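FOR IMMEDIATE RELEASE – April

Tretinside opens sign-ups for second Clear Table month

90 households, 11 minutes a night, one bin

Tretinside, the neighborhood home-skills group, is bringing back Clear Table this spring after a first run that filled up faster than anyone planned for. Sign-ups open at 9 a.m. Places for 90 households this time. Free to join, you bring your own bin.

The idea is small. One table, one bin, 11 minutes after dinner. Everything that doesn't live on the table goes in the bin, the bin goes around the kitchen, things get put back, the table gets wiped. Wrappers to the trash on the way past. Done.

"People kept asking us for help with closets and garages," said Kwaku Dramani, who runs the program. "Then we'd get to the house and there was no place to put a box down. So we start at the table now. Get that one surface back and the rest goes a lot quicker."

Last year's group asked for shorter sessions and less reading. Both done. The old 2-part handbook is gone, replaced by a single sheet for the fridge door. Weekly check-ins are by text message, and there is a drop-in hour at the Maddocks Street hall for anyone who wants to talk storage with a real person.

New this year:

Seasoning swap. Bring full or part-full jars with a readable label, take home what you'll cook with. Unlabelled jars can't go on the swap table, sorry.

Spoon box. Odd flatware piles up in every drawer we have opened. Donated pieces go to the Divar community kitchen, which is short on teaspoons and serving spoons both.

Bin loans. Jondis Hardware has put aside 300 plastic bins at cost, in two sizes. Households that can't buy one can borrow for the month, just tick the box on teh form.

Any bin works if it has handles and fits on the table with room to spare. Lids not needed – they only slow you down. Participants are asked to snap a photo of the table before they start and send it in with their first check-in. No styling please. Leave the snack bags where they are.
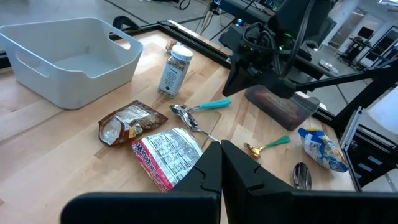

Before the 11 minutes: empty bin, a jar of seasoning, spoons and a crumpled snack bag on a butcher-block top.

Wood tabletops get a section of their own on the fridge sheet, after a lot of questions. Short version, damp cloth not a soaking one, go with the grain, dry it off after. Jars and spoons up off the wood overnight.

"My kids do the bin lap now and I do the wiping," said Nhyira Dankwa, who took part last year and is helping with check-ins this round. "Some nights we skip it. Then the next night it takes longer and there is complaining, mostly from me."

Households of any size can apply, including shared apartments and people living alone. Places go in order of sign up, with a waiting list after that. Swap table and spoon box are open to everyone, registered or not, during drop-in hours at the hall.

Forms are at the Maddocks Street hall front desk and at the Jondis Hardware checkout. Paper forms only for now, the online one is being fixed and will go up when its ready.

Press contact: Kwaku Dramani, Tretinside. Interviews by arrangement, mornings are best.

ENDS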